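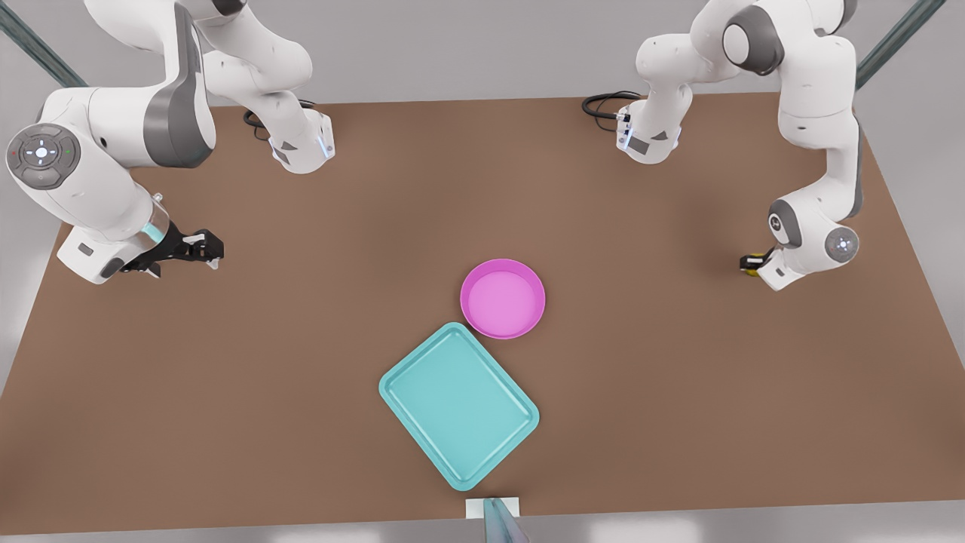
Funmilayo Nnaji wrote that the paired comparison in the previous issue of this guide could not be repeated from the text alone: the order in which the seeds are fixed was never given, and two people following the steps in good faith would get different layouts. She was right about the order. Section 4 has been rewritten and replaces the November text in full.

4. Running the paired view comparison

4.1 Purpose

The comparison measures how much a trained policy depends on its wrist views when it moves an item between a dish and a tray. The same checkpoint is run twice on each starting layout, once with all views supplied (condition A) and once with the wrist views replaced by a constant grey field (condition B). Everything else is held fixed. The result is read from the pairs and not from the two success rates.

The procedure was written for Fitov policies running in the Drundureo simulator on the Vulholm tabletop tasks. Other policies can be used if they accept a constant image in place of a view without raising an error.

4.2 Before you start

You need:

A working Drundureo installation, checked as in section 2.
The Vulholm task files, unpacked and unedited.
One policy checkpoint, with its normalisation file in the same folder.
The layout list supplied with this guide. It holds 307 layouts.

Caution: Do not mix normalisation files between checkpoints. The simulator will accept the wrong file without a warning, and the arms will move in a way that looks plausible but is scaled incorrectly. A set of results spoiled like this cannot be repaired afterwards.

4.3 Fixing the seeds

1. Open the run settings and set the seed mode to "explicit".

2. Load the layout list. Each line gives a layout number and a layout seed. The layout seed controls the position and rotation of the dish, the tray and the item, and nothing else.

3. Set the physics seed. Use the same value for both conditions.

4. Set the policy seed last. Loading a layout list resets the policy seed to its default, so a value entered before step 2 is lost. This was the fault in the previous text.

5. Save the settings under a new name and close the window.

6. Open the saved settings again and read back all three seed fields. If any of them shows "auto", return to step 1.

Note: The physics seed and the policy seed may be equal. There is no benefit in making them different.

4.4 Checking the views

7. Start the simulator with the policy paused. Both arms should go to their start pose with the grippers open.

8. Select the overhead view. Check that both arms are drawn and that the table fills most of the width. If the table is drawn but the objects are not, the layout list has not been loaded.

9. Select each wrist view in turn. The fingertips must be visible at one edge of the view. If they are missing, the camera mount file is from an older release of the task files and must be replaced.

10. Step the policy through the first layout by hand, using the single-step key, until one gripper is over the dish. Keep the wrist view for that arm open while you do this.

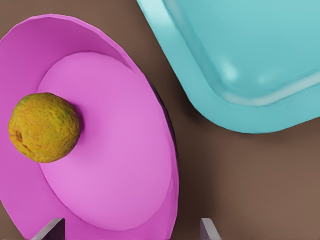

11. Check that the fingertips stay in a fixed place within the view as the arm moves. A drift of the fingertips means that the camera is attached to the forearm link and not to the gripper link. Correct the parent link in the mount file and repeat from step 7.

12. Check the rendering of small items at close range. The item should keep its surface texture and its shadow. If the texture turns flat when the gripper comes near, the level-of-detail switch is on. Turn it off. With the switch on, condition A is given a poorer wrist view than the policy saw in training, and the difference between conditions will be understated.

13. Press reset. Do not continue the hand-stepped episode into the main run.

4.5 Main run, condition A

14. Set the view mask to "none".

15. Set the episode limit to the task default. Do not shorten it to save time. Slow successes are more common in condition B, and a shorter limit counts them as failures.

16. Start the run. The layouts are taken in list order. Leave the machine alone while it is working, as the simulator shares its clock with the display and heavy use of the desktop can cause dropped control steps.

17. When the run ends, open the log and look for the line "dropped steps". The value must be zero. If it is not, discard the whole run and repeat it. Repeating only the affected layouts is not acceptable, as the policy's random stream carries over from one layout to the next.

4.6 Main run, condition B

18. Load the same saved settings. Change the view mask to "wrist, both". Change nothing else.

19. Read back the seed fields as in step 6.

20. Start the run, and check the log as in step 17.

Caution: A black field must not be used in place of the grey one. Fitov policies are trained with occasional blank frames, which are black, and they have learnt to hold still when they receive one. With a black mask the arms often stop over the table until the limit is reached. An early draft of our own results contained this error and overstated the effect of masking.

4.7 Scoring

21. Run the scoring script on both logs. It marks each layout as success or failure under each condition and writes a table with four cells: both succeeded, both failed, A only, B only.

22. Add the "A only" and "B only" cells. These are the discordant pairs, and only they carry information about the masking. The concordant pairs are reported but do not enter the test.

23. Apply the exact sign test to the discordant pairs. The script does this with the option "exact". Do not use the default option, which applies an approximation that is poor when one cell is small.

24. Keep both logs. A result without its logs cannot be checked by anyone else.

Note: An item that comes to rest on the rim of the target is scored by its centre. If the centre lies inside the outer edge when the episode ends, the layout is a success. The older rule, which required the item to lie fully within the inner floor, is still available under the option "strict" but should not be used for comparison with the figures below.

4.8 Reference result

With the supplied checkpoint, 82 of the 307 layouts gave discordant pairs, and most of those fell in the "A only" cell. Your total should match exactly on the same release of the simulator and the same graphics driver. On a different driver, small differences in rendering can move a few layouts from one cell to another. If the total is far off, suspect the policy seed first.

The checkpoint was trained on 1,370 recorded episodes, none of which used a layout from the list. We repeated the comparison with nine checkpoints taken from different points in the same training run. The direction of the effect was the same in all of them. The size was not: early checkpoints depended less on the wrist views, chiefly for the reason that they failed under both conditions and had little left to lose. A small effect should therefore be read alongside the "both failed" cell before anything is claimed from it.

We have not tested whether masking one wrist view gives half the effect of masking both. The view mask allows it ("wrist, left" or "wrist, right"), and the scoring script will accept the log, but the layout list was not balanced for which arm is nearer to the item. A one-sided comparison on this list would confuse the loss of the view with the choice of arm.

4.9 Using the Tichý correction

The Tichý correction adjusts the test for layouts that are near copies of one another. It is not needed for the supplied list, from which near copies have been removed. If you generate your own list:

25. Run the duplicate check before the main runs, not after scoring.

26. If the check reports any clusters, turn on the correction in the scoring script and state this with the result.

27. Store the cluster file with the logs. The script looks for it in the same folder and stops with error "no cluster map" if it has been moved.

Results from a corrected and an uncorrected list must not be placed in the same table. Section 5 covers the export format.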